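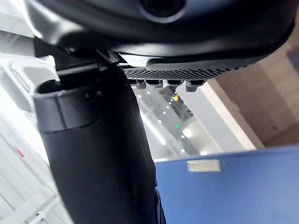 *Fig. 1. View from the wrist camera: gripper housing at the top, perforated panel under it, black cylinder at left.*

## Unit 6: Looking after the wrist on the Zirkimon cell

Last time we homed the arm. Today we get to my favorite part of the whole course, the wrist! Nearly everything that goes wrong with this cell shows up there first, and you can learn to catch a lot of it with a flashlight and a soft brush.

**Before you touch anything**

- Arm in the service pose, drives off, your own lock on the switch. Lâm Trình signs the sheet with you.
- Save one wrist camera still. The view comes out tilted in this pose, so compare it with your last still and leave the camera alone.

**Every 240 hours**

1. Brush the perforated panel along the rows of holes. Go easy, and no compressed air (it drives dust up into the housing).
2. Look at the row of black pegs under the panel. Sight along them from the side and try each with a fingertip. Any wobble goes in the log.
3. Wipe the collar at the top of the cylinder, inside the lip too. Grit loves that spot.
4. Check the bracket screws with the 6 Nm driver. If one turns, stop and mark it before you go on.

**Every 3000 hours**

Housing off, new seal, fresh grease. Sebastián Rivadeneira will run this one in July and it's a treat to watch, so come if you can. Seals are in drawer 13, in the Tovum box.

**For next time**

Bring your still and your log page. We'll put everybody's stills side by side and look for drift in the camera mount. Read the Negri notes on thread locker, at least the first half.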